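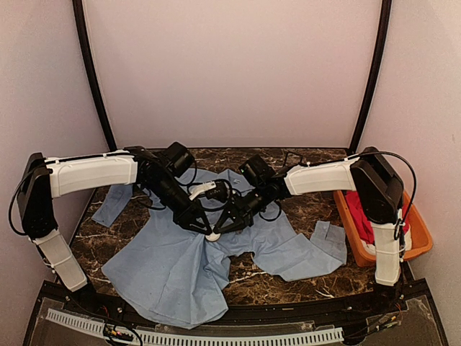 3. Sleeves, and why I ended up with a whole section on them

When I started the Nosent project I figured the big question would be size. Large shirts would be hard to fold, small shirts would be easy, and the paper would pretty much write itself. Then I sat down with the records, all 3,482 folds, and size hardly came up. What kept coming up was sleeves! Long ones especially. So this section is about what a long sleeve does to a fold, and the trouble I had sorting the folds into kinds.

3.1 The clothes

The set has 60 garments in it, most of them bought secondhand in Tastow over one very rainy April. I wanted things that had been washed plenty of times before I got them, so that the fabric was done shrinking and the seams had settled wherever they were going to settle. (A brand-new shirt still has creases from the package, and it will happily fold along those and nowhere else.) I washed everything together the first time, which was a mistake as far as one white undershirt is concerned, and after that I sorted by color like a grown-up.

Figure 1 shows the kind of garment I'll be talking about for the rest of the section: long-sleeved, light blue, spread on the dark brown marbled tabletop. I like that tabletop for this work, for the very plain reason that a pale garment shows up well on it. Dark clothes are another story. The veins in the pattern are white and tan, and on a navy sweater they become the brightest thing around, so for the darker half of the set I put down a light cotton sheet and smoothed it out each time. The sheet adds some drag. I come back to that in 3.4.

3.2 Four ways to deal with a sleeve

I sorted the folds into 4 types. Earlier drafts had more, and I kept collapsing them whenever I couldn't tell two apart on a second look.

The first is the straight cross, where the sleeve comes directly over the chest and stays there. The second is the drop, where it comes over and then turns down at the shoulder so that it lies parallel to the side seam. The third I call the tuck - the sleeve goes behind the body before anything else happens. The last is the accordion, back and forth on itself in short lengths, and it makes a lump, and I don't recommend it for anything except very thin knits.

These overlap with the categories on the Araújo sheet, a one-page coding form I used in my first round. The Araújo sheet treats the left and right sleeve as one event, though, and in my data they often aren't. A shirt can easily have a drop on one side and a straight cross on the other. I ended up scoring each sleeve by itself and then noting whether the two matched, which doubled my evenings but cleared up a lot of confusion.

3.3 What counts as flat

You'd think this would be the easy part. A garment is flat when it's flat. But a long-sleeved shirt laid out on a table has all sorts of small business going on in it: a ridge near the armpit, a cuff that has rolled under, a collar standing up a bit on one side. If I had waited for every one of those to be gone I'd still be on the first shirt.

The rule I settled on came out of the Hirner notes, which were written for table linens and had to be stretched a little to cover clothing. A garment is flat enough to start when both cuffs are open, the hem is a single line, and nothing is doubled over that you didn't mean to double over. Ridges are allowed. I was nervous about allowing ridges, so I went back and rescored 10 garments with the stricter rule and compared the finished stacks. I couldn't pick out which was which, and I really did try, on two different days and with fresh coffee.

The cuff part of the rule matters most. A rolled cuff travels along with the sleeve, ends up somewhere in the middle of the shirt, and gives you a bump under the chest that no amount of patting gets rid of. You have to open the whole thing up again.

3.4 Drag, slip, and the tabletop

Smooth fabric on the bare tabletop slides. Pull on one sleeve of a thin shirt and the far shoulder comes along for the ride, so the body is crooked before the first fold is even made. Thick fleece stays put much better. The cotton sheet cuts down on sliding for nearly everything, but it wrinkles under the garment, and then you have two layers to smooth.

I haven't corrected for any of this in the scores. I thought about it for most of a Tuesday and decided that a correction would hide more than it fixed, mainly on account of the dark clothes being heavier to begin with. Surface and fabric weight are tangled up in this set and I can't pull them apart after the fact. If I were starting over I'd use a plain mid-gray surface for everything, light and dark both.

3.5 Buttons, pockets, and other odds and ends

Button cuffs behave like knit cuffs when they're fastened and like loose flaps when they're not, so I fastened all of them. Chest pockets made no difference that I could see. Hoods were left out of the sleeve scores completely; a hood gets folded in after the sleeves, and it hides whatever they were doing. The hooded items are listed separately in the appendix, along with one cardigan that had lost its belt and a pajama top whose sleeves are two different lengths.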